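FOR IMMEDIATE RELEASE

Rostis Opens Orders for the Tangen Table, a Pale Wood Table for Kitchens That Do Everything

Bakarness workshop brings back its most asked-for top in two sizes, first deliveries in May

BAKARNESS – Rostis, the Bakarness furniture workshop, is now taking orders for the Tangen, a plain, light-toned table meant for the kitchen, the spare room, the corner by the window, wherever a household ends up putting its one good flat surface. Orders open today at 9 a.m. in the Bakarness showroom and at the Flelville store. Deliveries start in May.

The Tangen is a return, sort of. An earlier version was sold out of the Bakarness showroom for several years and dropped when the workshop moved to its present building. Requests kept coming. Mostly from people who already had one and wanted a second, or who had given theirs to a grown child and regretted it.

"We got letters about a table," said a spokesperson for Rostis. "Real letters, with stamps. A few of them had drawings of where it used to stand. At some point you have to go back and find the old patterns."

What's new: the top. Same pale beige-tan family as before, a bit calmer than the first run, with long grain that shows clearly from across the room and gets more interesting up close. Narrow streaks, some wavy bands, the odd oval figure. Each top is a little different and Rostis does not match them. Customers who want to choose their own can do that in Bakarness, where the tops are stacked on edge along the back wall and staff will pull them out on request. Flelville sells what's on the floor.

Color moves with the light. Warmer in some spots, grayer where there is shade. Anyone ordering from a swatch should take the swatch home and put it on the floor by the window, then under the kitchen lamp, before deciding. Swatches are free and do not have to come back.

Sizes. The smaller Tangen is 48 inches long, same as the original, and seats four people who like each other. The larger one is made for six. Both are the same height and both fit through a standard interior door with the legs off. Legs go on with the tool in the box. Please keep the tool, the bolts want a second tightening after a month or so of use.

Price for the 48-inch table is $193 with the legs included. Price for the larger one will be posted in both stores when orders open. No deposit on the small size. A deposit is taken on the large one and is returned in full if the order is canceled before the top is cut.

The first run is limited. Rostis has material for some 1,126 tables across the two sizes and will not start a second run until the first has shipped. Orders are filled in the order they come in, no reserved list, no early access for trade buyers this time. Trade buyers were not happy to hear this and have been offered a seperate window in the fall.

On care. The workshop was asked about this more than anything else in the run-up so it gets its own section here.

Wipe with a damp cloth, then a dry one. Work along the grain. Dish soap is fine, a drop. No scouring powder, no steam cleaner. Hot pans need a trivet, and so do teapots that look harmless. Things with dark bases (cast iron, stoneware, the heavy round pots that live on the table all week) should be lifted and not dragged, and it is worth moving them now and then so the top ages evenly. A felt pad under anything permanent. Crumbs first, cloth after.

Scratches happen. Small ones can be left alone. For bigger ones bring a photo to either store, staff can usually tell from the photo if it's a home job or a workshop job. Tops can be replaced on their own, the frame takes the new one with the same bolts.

"People apologize to us for marks on their tables," the spokesperson said. "They bring in a picture and they say sorry. It's a table. Somebody did homework on it, somebody rolled out dough. We'd worry more about one that came back looking new."

The old version and the new one share a bolt pattern, so owners of the first Tangen can order just a new top for the 48-inch frame. Older frames should be checked for wobble beforehand. Instructions for that are on a sheet at the counter in both stores, ask for the yellow sheet.

Delivery. Free inside Bakarness and Flelville, by arrangement elsewhere. The van does mornings in Bakarness and afternoons in Flelville and the driver will carry the table into the room where it's going, up one flight of stairs if need be. Second flight by agreement. Packaging goes back on the van if the customer wants it gone. Please clear the hallway.

Pickup is also possible from the loading door behind the Bakarness showroom. The small table lies flat in most family cars with the rear seats down. The large one does not, whatever the tape measure says. Bring a blanket.

Returns are accepted for 30 days after delivery if the table is unassembled, and for the same period if it's assembled and something is wrong with it. Tops picked out by hand in Bakarness count as chosen and come back only for a fault.

Display tables can be seen in both stores from today. The Bakarness showroom has set up the small Tangen as a kitchen table and the large one as a work table, with chairs from the regular range that are sold seperately. Visitors are welcome to sit down, bring a coffee, spread out some papers. Flelville has the small size only untill the large one arrives later this spring.

Benches are planned. No date, no price. The workshop is still arguing about the height.

Store hours are unchanged for the launch. Both stores close for lunch at 1 p.m. and reopen at 2, and the phone is not answered in between.

About Rostis

Rostis makes tables, benches and shelves in Bakarness and sells them in its own two stores. The workshop cuts, finishes and packs everything in one building next to the showroom. It does repairs on its own furniture at any age and, when there is time, on other people's.

Press contact: Rostis press desk, at the Bakarness showroom. Swatches, dimension sheets and a loan table for photo shoots on request, please allow a week for the loan table. Images of the finish may be used free of charge with a mention of Rostis.

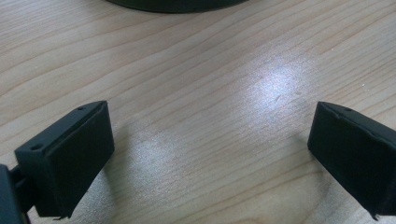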